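Guides > Automation > Budgeting > First arm and hand

How to budget for a first robot arm and hand

Quick version, writing this between meetings. Figures are from our Trostent bench.

1. Arm first. Get quotes with the controller in, not seperate.
2. Hand. Ask for the price of one spare finger. Emex wouldn't say, so we went elsewhere.
3. Service. 3 visits a year, fixed price. Bendik Holmgren haggled ours down from 4.
4. Lead time. Ordered in March, plan for six weeks of nothing.

Bench and bits come last and get forgotten. Ours had no line at all in draft one.
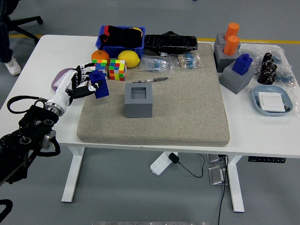 Small parts need their own line, ours came to £2,692 over the year. Covers holders, trays, bins, spare cable, the lot. Put the foam pad in too, it takes up most of the tabletop and will want replacing. Gray square holders like the ones for the blue blocks and orange cylinders, buy more then you need. Power strip under the table, same line.

Send the finished sheet to Theophilus Gbeho before ordering.

Contact | © Nudus 2022 | Back to top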